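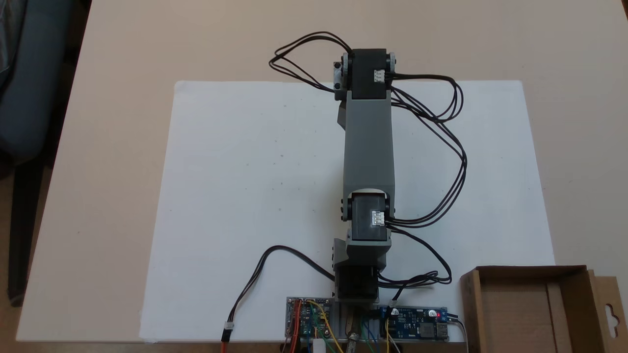

Progress Report to the Brakach Fund
Veterans' and Resettlement Oral History Project
Mar 20, 2024
Prepared by: Nazanin Dehghan, project lead

1. Period covered
This report covers work from the start of December to the present. It follows the headings in the grant letter.

2. Interviews
Recording is complete for the Pilau group, made up of former supply and medical staff who served at transit camps. We now hold 100 interviews, against a target of the same number for the full grant. Three speakers asked for parts of their accounts to be closed during their lifetimes. Those sections are stored separately and do not appear in the public index.

3. Transcription
Houshang Bakhtiari and Mayu Oshima are checking transcripts against the audio. Unit names and ranks cause most of the corrections - speakers often use the short forms of their day. 13 transcripts are still to be checked. Two have long passages in Farsi and will take extra time.

4. Documents and letters
Families lent 649 items for scanning, mostly letters, orders and discharge papers. All have been scanned and returned. Faith Nyanda has catalogued the Mousavi family papers in full, including a camp duty log with several pages missing. Dates in the log do not always match the letters. We have recorded both and made no attempt to settle the difference.

5. Spending
Spending is within budget except for travel, which is over by 10 percent. The overrun comes from repeat visits to speakers who were unwell. We ask to move the unspent equipment money to cover it.

6. Next steps
Ebuka Iyamu will load the checked transcripts into the Nakico catalog once the access rules are signed off. We need the Fund's comments on the draft rules before that can start - a copy is attached as Annex B.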